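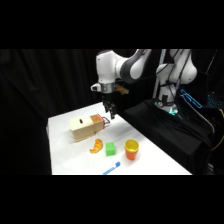
Drawer Method From Divuvthorpe Lab Gets Its First Public Write-Up

9 June 2025

I've been bugging the people at Podent for a while to put their drawer work in writing, and today they finally did it! The paper is short, the title is long, and I read the whole thing over breakfast with a pencil in my hand (my toast went cold, no regrets). If you follow robot arm research even a little bit, I think you'll like this one.

The problem they picked sounds tiny. You've got a small wooden box with a drawer and a handle, it's sitting on a table with a few other things, and the arm has to get to the handle and work the drawer. A toddler can do it. Robot arms are still pretty bad at it, mostly in the last little stretch before contact, when the fingers are close to the handle and a small mistake in angle means they push the whole box away or pinch nothing at all.

What the Podent group did is split the job in two. A fixed camera off to the side handles the long reach, where all you need is a general idea of where the box is and which way it's pointing. Then, once the gripper gets close, the method starts leaning on a small camera at the wrist and gradually stops listening to the other one. They call this the Warnell handoff, after the building where they worked it out, and I love that it's a slow fade and has no hard switch in it. Older versions flipped from one camera to the other all at once, and the arm would do this nervous little twitch right at the worst moment.
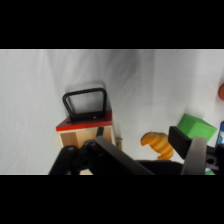 The trouble with a wrist camera is that the gripper itself takes up so much of the view. You're trying to judge a handle past your own fingers, basically. So the group trained the system to treat the hidden parts as unknown and keep a running guess of where they are, using what it saw a moment earlier. When the guess gets shaky, the arm backs off a little and looks again. I had to read that section twice, and I'm still fuzzy on how they set the threshold (the appendix has it, but it's four pages of small type and I ran out of coffee).

Now the numbers, because I know you'll ask. They ran 40 trials per method, moving the box to a new spot and angle every time, and left the clutter on the table throughout. The old hard-switch method missed the handle 11 times. The new one missed it 4 times. That's a nice drop! I'd want to see a lot more trials before I got too carried away, and the authors say so too, right there in the discussion, which made me trust the rest of it more.

One more thing I liked: training took only 12 demonstrations of the full motion, all done by hand-guiding the arm. I've seen projects that needed more than that just to learn to pick up a block.

The weak spot is speed. All that backing off and looking again eats up time, and the paper admits the new method is slower on the easy box positions, where the old one would have gone straight in and been fine. There's also just one box in the whole study, so we don't know yet how it does with a round knob, or a flat pull, or a drawer that sticks.

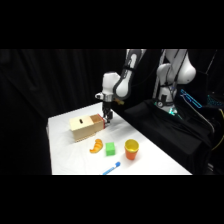 Navickas wrote in to tell me I was being too easy on them about that last part, and that a single handle shape makes the miss count look better than it would in somebody's kitchen. The message also said that the fade between cameras is the piece worth copying, and that it should carry over to lids and cabinet doors without much rework. Fair enough on both counts, I'd say.

Podent plans to post the code in July, along with the logs from every trial, misses included. They're also building a second set of boxes with different handles, though there's no date on that one. I've already asked if I can come by Divuvthorpe and watch when the new boxes go on the table, and I'll post again when I hear back.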